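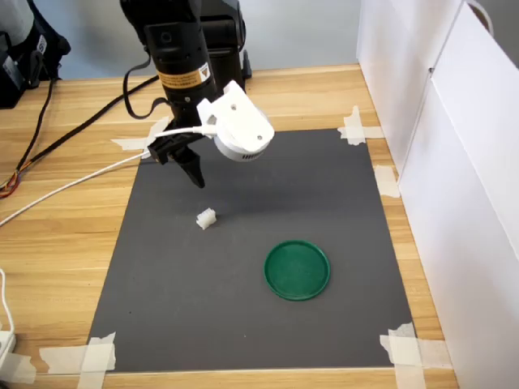
Workroom tables back in use at Sestitz

SESTITZ – The shared workroom on the second floor of the old Virkis building is open again after most of January with the door locked. Same room, same wooden tables, sanded and oiled. Gray mats for the tops. Power outlets moved up off the floor, finally.

The work was due to take 2 weeks. Took closer to four. Firetti, the local joinery shop hired for the tables, found more old glue and burn marks than expected and asked for extra time. The town agreed. Final bill for the tables came to $800, with the mats on top of that at $410, both paid out of the building's repair budget.

Mats are the part regulars had been asking for. The bare wood scratched easy, and small screws rolled off the edge and went down the gaps in the floorboards. The new ones don't cover the whole tabletop – there's wood left showing, on purpose, for clamps and for anything that needs a hard surface under it. Hot tools stay off the mats. So does solvent.

Cables are the other change. Under the new house rules, anything running across a table should lie flat, and nothing is to hang over the side where people walk. Loose wire ends and offcuts go in the tin by the window at the end of a session, whatever color they are. Staff say this was the number one complaint last year, ahead of the heating.

The heating hasnt been fixed. A part is on order from Pitkänen and should be in by March. Until then the room runs cool in the mornings, so bring a sweater.

Booking works the way it did before: sign the sheet at the front desk, take a table, put your name on the card. Half a day at most when others are waiting. The room had 177 bookings last fall, the busiest season since it opened, and evenings tend to fill up first. Mornings are still easy to get.

Projects can be left set up overnight with a card on the table saying so. No card, and it may get moved to the shelves in the hall. The shelves are not locked. Plugs come out of the wall before you leave, even if the project stays put.

Two of the smaller tables are still at Firetti and will come back once the legs are reglued. No date yet. One older bench was past saving and has been cut up, with the good boards kept in the storeroom for anybody who wants shelf wood – ask at the desk, first come first served.

Open from 9 a.m. to 8 p.m. Use the side entrance untill the front steps are repaired. Elevator is working.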